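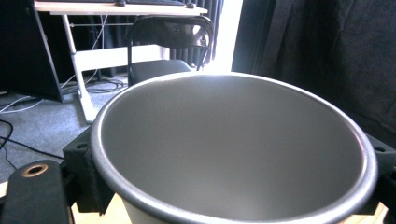

1/ House rules for hand-held gripper collection, Staltholm site, February revision. Posting them as a thread as three groups have now asked for the document and the PDF has our door codes in it.

2/ Scope. Covers the hand-held tool only. The arm cell has its own sheet, written by Adwoa Dankwa, and hers takes precedence wherever the two overlap.

3/ Rule 1: the vessel is empty and clean before the first take. Check the inside wall as well as the base. Residue on bare aluminium changes how it reflects, and we lost 100 takes to a ring of dried starch that was invisible from standing height.

4/ Rule 2: fix the object or leave it free, and write down which. Never half. A pot that shifts under light contact and stops under firm contact gives you two tasks under one label.

5/ If it is fixed, fix it from both sides. A single-sided hold lets a round pot turn. Look at the contact on each side before every batch and re-seat it if there is any play you can feel by hand.

6/ Rule 3: backlight. An open window behind polished or matte metal puts a bright line along the rim, and that line moves when the tool moves. Curtain position goes in the log. We use four settings: open, third, two-thirds, closed. "Partly" is rejected at check-in.

7/ We do not ban backlight. Mormont does, in their written practice, and their sets are cleaner for it. Ours are meant for rooms people live and work in, so we keep it and record it.

8/ Rule 4: the background stays as found. Desk, chair, keyboard, whatever is there. No tidying halfway through a batch. If something has to move, end the batch, move it, start a new one with a new number.

9/ Rule 5: floor. Cables are allowed in view. Cables are not allowed within one pace of where the operator stands. The second half of that rule is a safety rule and is not open to local variation.

10/ Coiled slack goes under furniture, against a leg. Runs across carpet get flat cover if anyone has to step over them more than once. Yes, this includes the white ones. Especially on grey carpet people see those and stop looking for the black ones.

11/ Rule 6: finger check. Both fingers, every 500 closures. Look for play at the joint, wear on the pad, anything raised on the edge. Replace in pairs. Mixing an old and a new finger shifts the grip centre and you will find it weeks later in the analysis.

12/ Rule 7: session length is 30 minutes, then a break away from the tool. Wrist load is low per take and high per afternoon. Operators do not get to waive this. I have tried.

13/ Rule 8: failed takes are kept. Mark them failed, add the reason code, leave them in the batch. Deleting them at the bench makes the success rate meaningless and somebody downstream will quote it.

14/ Reason codes are: missed, slipped, collided, operator stopped, tracking lost. "Other" exists but needs a sentence. An empty "other" comes back to whoever filed it.

15/ Rule 9: no people in the background without signed consent on file. Reflections count. Check the screen, the window and the inside of any shiny pan.

16/ Batch size is capped at 2000 takes. The cap came from Frerichs, who review for us, and it is set by how much one reviewer can sample properly before their attention goes. Storage has nothing to do with it.

17/ Known gap: nothing here on pot size against finger reach. We have a rule of thumb for rims (approach from outside, thumb side first) and no numbers behind it. Tredberg are measuring it. I will add a rule when there is a table to cite.

18/ Second known gap: rolled rims versus cut rims. They grip differently and our object sheet has one field for both. Fix is in the next revision.

19/ Someone asked whether Rule 4 applies to curtains. No. Curtains are lighting, see Rule 3. Blinds too.

20/ Corrections to me, with the rule number please. "The one about cables" is two rules at some sites.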